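Flirau offers two-arm bench kit for small parts work

Flirau has begun taking orders for the Carness bench kit, a two-arm package meant for shops that handle small metal parts in short runs. The first kits ship in February. The company showed the kit to trade visitors at its Tsuchiya workshop on 28 Aug 2018 and answered questions on price, setup and service.

The kit includes two arms, two end effectors, a controller, the cables and a dark work cloth that goes over the customer's own bench. Flirau does not sell the bench. Kieran Gosling, who runs sales for the product, said most buyers already have a table they want to use and would sooner spend the money on a second set of brackets.

Bench work at the workshop was done with bevel gears. The gears are small, with sharp teeth, and they do not sit the same way twice when a person puts them down by hand. Gosling said that is why the company picks them for showing the kit to buyers. A round metal disc serves as the set-down point, and the program can be changed to use any flat fixture of similar size. 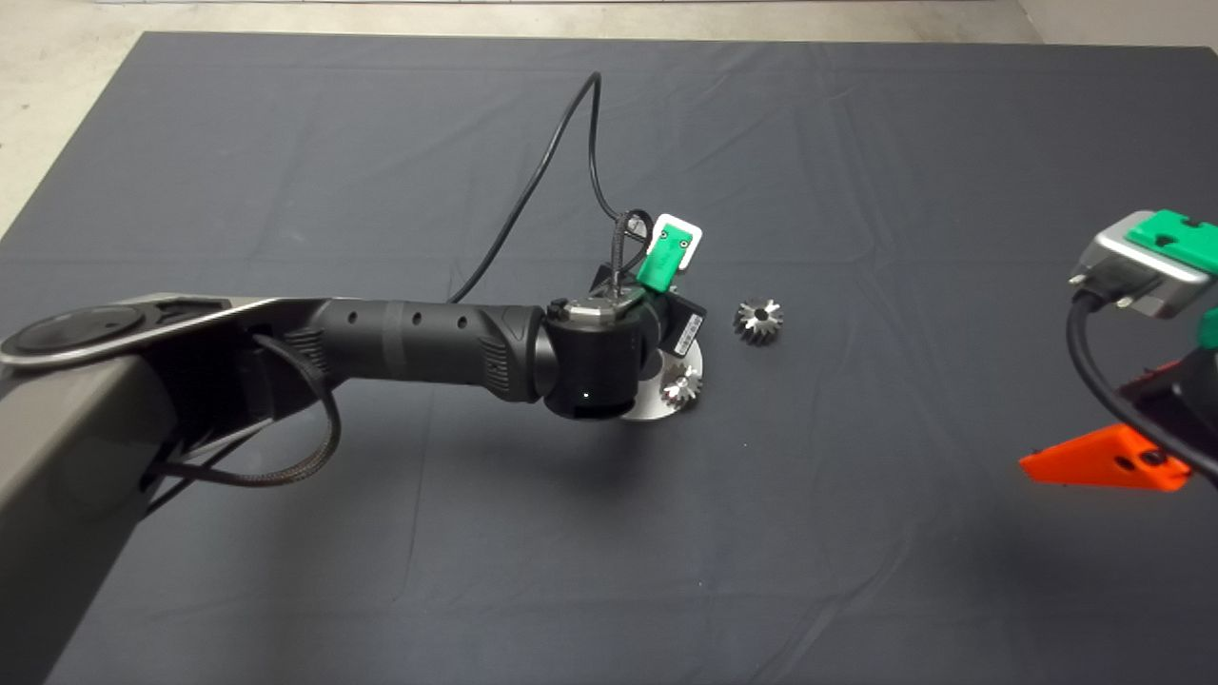 Price and what it covers

The base price is $1,537 a month on a lease, with a minimum term of eight months. That covers both arms, the controller, software updates and one visit by a technician to set up the first job. Further visits are billed at $590 each. Leased kits can be returned at the end of the term or bought outright, with part of the lease payments counted toward the purchase.

Brackets and housings are sold separately as spare parts. Gosling said the brackets are the part most often damaged, usually when a new user moves an arm by hand and lets it swing into a fixture. Swapping one takes a hex key and a few minutes, and the arm has to be zeroed again afterward.

Setup and limits

The kit runs from ordinary wall power and needs no compressed air. Jobs are taught by moving the arm to each point and saving it, then setting the grip force on the controller screen. A stored job can be called up by number, and the controller holds 200 of them.

Flirau does not recommend the kit for oily parts or for anything that has to be pressed into place. Shops with that kind of work are being pointed to the larger Bandano cell, which comes with its own guarded table and is priced on request.

Orders for the Carness kit go through the Flirau sales desk. Buyers who want a trial should send sample parts and a drawing with their request.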